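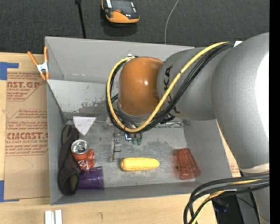
Filtine opens its sorting room in Jesville

Wed 11 September

We've got the keys, the kettle's on and I can finally tell you about our new place! Filtine has taken the old Rovitz print shop in Jesville, all 2,629 square feet of it, and from October we'll be sorting and repacking spare parts there for small repair shops.

I've spent most of the summer choosing furniture, which I enjoyed far more than I expected. We went for pale wooden tables and open grey metal bins with tall sides, so small bits stay put and you can still reach right in. The metal scuffs, and I'm fine with that — a bin is there to be used. The floor is dark charcoal (I wanted green, I lost).

The first 900 orders will go out with free postage. After that it's a flat 2 pounds a box, whatever you've squeezed into it. We already have 835 shops signed up, so do get your name down soon if you want an early slot.

Collections will be from the side door on Grgić Yard, mornings only to begin with. Parking is tight, so please don't block the bakery.

For samples, price lists or a look round, ring the Filtine office in Jesville.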